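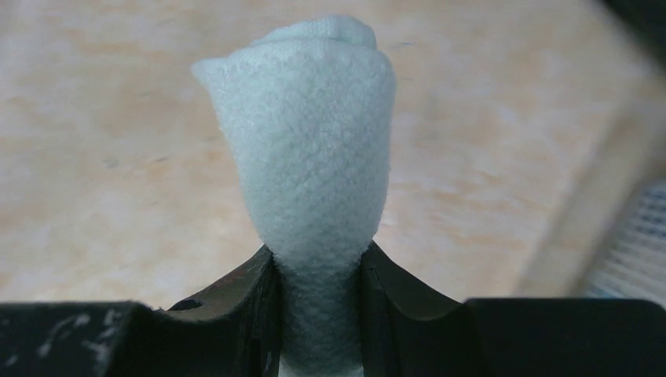 Pale green foam piece held at the neck, wrist camera view

Thread: Can any of these arms do real chores yet?

gluepot_hal
Sep 1, 2022
Picture is at the top. Soft foam, two hard fingers, gripped at the narrow end. I keep getting told this is the year I can hand the small jobs in my shop to an arm, and I keep looking at pictures like this one and thinking a bored teenager would be cheaper. Picking up one piece of foam is not a chore. Sorting a bin of it, wiping the bench and putting the lids back on the jars is a chore. Has anybody here seen one do that start to finish?

mitre_and_mop
No. I went to the Poveck open house in June and watched an arm put sponges in a tray. They had 3 sponges. The person running it straightened the tray between goes. I asked what it does with a wet one and got a brochure.

tansy40
I think you're both being hard on it. Foam is a nasty thing to hold. It squashes, it doesn't have a flat side, and if you squeeze wrong it pops out like a bar of soap. Look at where the fingers are, they have curved cutouts and the foam sits in the notch. It only looks slightly compressed down there. Five years ago that would have been a pancake.

gluepot_hal
Fine, it's a tidy grip. I can get a tidy grip with kitchen tongs. My question was about the rest of the job.

backroom_benny
We trialed a Samance arm on packing at work. The bid said 100 boxes a shift. Best day was 176, so you'd think everyone was happy, but that was all one product in one size of box. Switch to mixed orders and it needed a person next to it the whole time. We already had a person. She was faster.

tansy40
176 against a promise of 100 and you're calling it a flop?

backroom_benny
I'm calling it a box machine. We've had box machines forever. The sales pitch was that it would handle whatever we put in front of it.

mitre_and_mop
Same story at home. My sister-in-law has the Undberg floor thing and she picks up the socks before she runs it. So who is doing the chore?

scuffed_knuckles
Dissenting a little. That left finger has scattered white scuffs and scratches on top, so I doubt they came out of the wrapper for a glamour shot. I trust gear with marks on it more than a spotless demo. Still wouldn't let it near my glassware.

gluepot_hal
Scuffs could be from banging into the table, knuckles.

scuffed_knuckles
Could be. So are mine.

tansy40
What would change your mind, hal? Serious question.

gluepot_hal
Two hours in my shop, my mess, my lighting, and whoever sells it stays out in the parking lot. If it clears one shelf and I don't have to redo it, I'll post a full apology. Petchrat said they'd do a visit like that and then stopped answering my emails.

backroom_benny
Try them again and ask for the mixed bin. If they want to see your parts first, you have your answer.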